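Relley Home Handling Project
Progress report to the Fuson Fund, October 15, 2023

Since our last report in August we have recorded 1,829 pick-and-place demonstrations toward the 3,000 we promised you, and the practice guide that goes with them has finally turned into something people want to use! Version 2 went to our partners at Brøndum and Clornbridge, and both sent back pages of notes (very good ones, most of them already worked in).

The biggest change is in the section on setting up a task. The first version told operators to "arrange objects naturally," and everyone read that differently. The new wording asks for a mix of hard, soft and see-through items in every tidying task, laid down in any position, with one open container within reach. It also says to leave the rest of the room alone. Bedrooms are where this paid off most, as blankets give under the fingers in a way a lab bench never does.
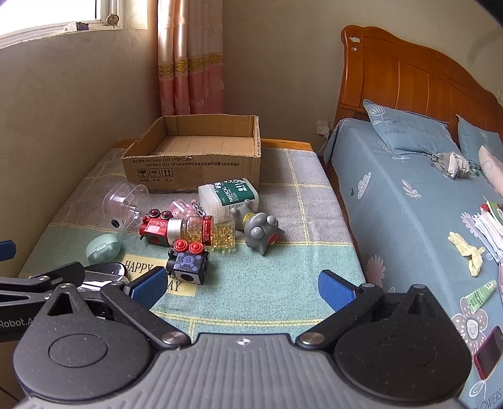
We also rewrote the rules on household items. Medicine containers may be used if the lids are closed and stay closed for the whole session. Glass is allowed on beds and carpet but not on tile. Phones and paperwork that belong to the home should be moved or turned face down when they show anything private, and the operator checks this before the first grasp. Clornbridge asked for a written sign-off here and we agreed, so there is now a one-page form.

Finger pads get wiped between homes and swapped after 124 grasps. Brøndum thinks that is too strict. We are keeping it until we have wear figures to argue over.

The review step is working well. A second person watches each recording and marks it keep, redo or discard. So far 31 have been discarded, mostly for starting before the jaws were fully open, and that check is now the first line on the setup card.

Next we want to cover kitchens, where the guide is still thin on liquids and anything sharp. The remaining budget covers this and we are not asking for changes.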